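Plemberg 手持夹爪套件（双手版）

分类：数据采集设备 / 手持端
适用：桌面整理、擦拭、分拣、装盘等家务与车间工序

Plemberg 是一对由人手持操作的两指夹爪。操作者拿着它干活，动作记录下来，用于训练装有同款夹爪的机械臂。套件由 Zarmont 生产，Roussel 负责国内销售和售后。

常有客户问，买了这套东西，机器能不能马上替人收桌子。目前的情况是：固定工位上取放形状规则的硬质物品，已经可以交给机械臂连续做；换一张桌子、换一种瓶子，成功率就会下降。软包装、透明容器和带线的东西仍然比较难。 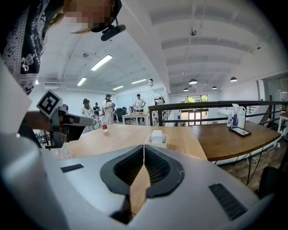 机器现在能独立收拾一张普通的桌子吗？
要看桌上有什么。托盘、方块、硬瓶一类可以，前提是摆放位置在训练时出现过；透明塑料瓶和散落的线缆，建议仍由人处理。

主要参数
单只重量：700 克
指尖最大开口：138 毫米
连续工作时间：最长可达 49 分钟，随后需更换电池
指面：黑色，内侧带防滑纹
外壳：灰色
定位方式：视觉标记，出厂前已校准

使用说明
两手各持一只，先做一次开合校准，再开始录制。每段录制只做一件事，比如把一件物品放进托盘，做完后双手回到起始位置。标记面不要用袖口或胶带遮住。桌面反光强时请调整灯光，或换一个方向站。

第一次使用建议从一种物品练起。我们自己的做法是，每道工序先录 1,000 段，训练后上机试跑，再针对失败的情形补录。擦桌子这类需要持续施力的动作，段数要更多，效果也不如取放稳定。
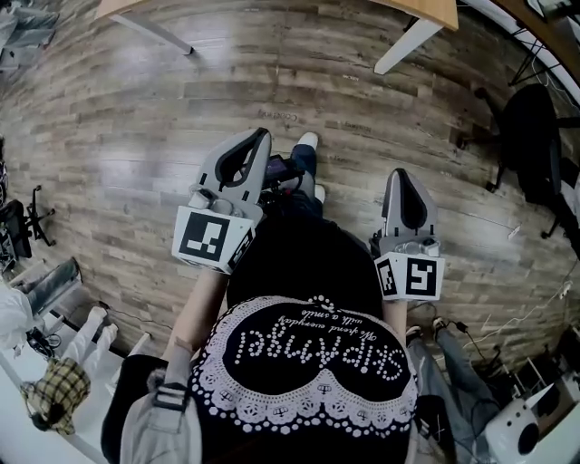

文 / Jekulska

车间里的情况比家里好一些。零件种类固定，来料方向可以约束，节拍也允许机器慢一点。上料、装盒、把成品摆进周转盘，这几项已有客户在用，旁边留一个人处理掉件。叠衣服、收厨房台面、给桌面物品归类，我们还不建议当作成品功能卖给最终用户。

包装内容
左、右手夹爪各一只
备用指垫一组
充电器与数据线
校准板一块
纸质说明书（中文）

保修与退换
主机保修一年，指垫属于耗材，不在保修范围内。标记面划伤会影响定位，可单独购买替换件。租用按周计费，押金在设备验收后退回。

机械臂端的安装法兰需另购，下单前请向 Roussel 提供机械臂型号。八月起的订单随附新版说明书，老用户可联系售后索取电子版。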